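Does a lawn need an app? A talk with an irrigation contractor

15/01/2021

The owner of Divavska, a two-truck irrigation outfit, did not want to talk about smart controllers. We asked anyway, because half the letters we get about lawns now mention one. He agreed to sit down on the condition that we leave his name out of it. His suppliers read this site, he said, and he still has to buy valves from them.

He has been putting in and repairing watering systems for 12 years. Last September he went back through his invoices to see how the weather-based controllers he had installed were doing. There were 84 of them. He wasn't impressed.

"The box says it thinks for you," he said. "Fine. What is it thinking with? It pulls a forecast from a weather station that could be ten miles off, on the other side of a hill. My customer's yard got nothing and the controller skipped two days because it rained at the airport."

We put it to him that manufacturers promise lower water bills. He shrugged. Some people do save, he allowed, mostly the ones who were watering every night before. "You take anybody who runs 30 minutes a zone seven nights a week and put them on any schedule at all, they save. You could do it with a kitchen timer."

The unit he gets asked for most is the Ferkix, which sells for a good deal more than the plain dial timer he has in his own garage. He has nothing against the hardware, he said. The terminals are well marked and it hasn't given him many dead screens. What bothers him is the setup. The app asks for soil type, slope, plant type and sprinkler head for each zone, and in his experience people guess.

"They put in 'loam' because it sounds nice. They've got clay you could make a pot out of. Now the thing is watering clay like it's loam and there's a stream running down the driveway, and they call me and say the controller is broken."

Did he think the planning software was any better? Several companies now offer a 3D model of the yard, where the homeowner can drop in heads and watch the coverage fill in. He had tried one called Lornitz on a corner lot and gave up after an evening. 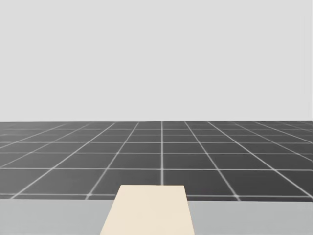

A blank floor grid in a computer-rendered view.

"It's flat," he said of the yard he got out of it. "Everybody's yard is flat in there, unless you go out and measure the grades yourself, and if you're going to do that you may as well draw it on paper. It doesn't know about wind either. I get wind on that corner every afternoon."

He still does his layouts with a tape, flags and a pressure gauge screwed onto the outside faucet. The gauge, he said, tells him more than any program. He has seen plans that called for heads the house could never have run all at once, and he mentioned a job on McIntyre Road where another company had hung 10 spray heads on one zone. The ones at the far end barely lifted out of the grass. The owner had already bought a new controller to fix it.

"That was $945 with the labor. And the answer was to split the zone."

We asked whether he was just protecting his trade. A homeowner with a good app might not call him at all. He took a while over that one.

"Maybe some," he said. "But I get more calls from those houses, so you tell me." He admitted he hasn't kept a proper count of the calls, and we have no way to check it. He also admitted that the leak alerts on units with a flow meter are worth having, especially for people who travel. A broken head that runs before sunrise can go unnoticed for weeks – he has found them by the moss.

So what should people spend money on? A rain sensor, he said, the cheap kind that mounts on the gutter, and pressure-regulated heads if the house pressure is high. After that he would rather see them walk the yard once a month with every zone running, a few minutes each, looking for heads that have tilted or sunk or are spraying the fence.

Most of his customers don't do it. He tells them every spring when he turns the water back on, and he writes it on the invoice too. As for the controllers, he'll go on installing them if they're asked for. He charges extra to set up the app.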